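Friday, November 16, 2018

Back from Trallanlow with sore feet and a sunburnt neck in November, which takes some doing. It was the seniors' autumn cup at the golf club up there, and Theresia Hofstetter talked me into it by telling me it was flat. It is not flat! The 4th goes straight up the side of a hill and then the green tips everything back down at you. I took an eight and wasn't even the worst in our group.

I was out in 38 shots less handicap (don't ask about the ones before handicap) and for a while I really thought I might be in it. Then came the 12th, 301 yards, the kind of hole they call a gift, and I put two in the ditch. Theresia went quiet and looked at the sheep. She's kind like that. She had a lovely round herself until her putter went cold, and she still finished 30 places above me, which she mentioned only twice on the drive home.

Her old putter is a Tistell, by the way, with the grip worn smooth, and she won't hear a word about replacing it. I had a go with the Campos one in the shop afterwards and rather fell for it, but it was 90 pounds and I've got the car to tax. Maybe in December if I'm good. 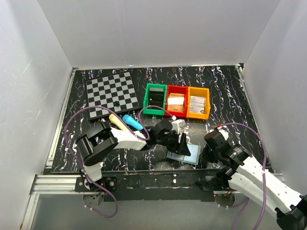 Board at an angle, one piece on it, bins alongside.

Anyway, the prizegiving. Oline won the ladies' side again, third year on the trot, and gave a speech about her grandfather teaching her to chip over a washing line. I'd heard it before but I still laughed. Soup was leek and potato, good bread, not enough butter. Somebody had left the scorecards in the rain so the results took ages, and we all stood about in our socks guessing who'd come where.

I've decided my trouble is the short game. Driving's fine, or fine enough, but from close in I go stiff as a gatepost and jab at it. Theresia says I should chip in the garden for ten minutes every morning before breakfast. It's dark before breakfast! Still, I've put the bucket of old balls by the back door and we'll see how long that lasts. Bath now, then bed. My left heel has a blister the size of a ball marker.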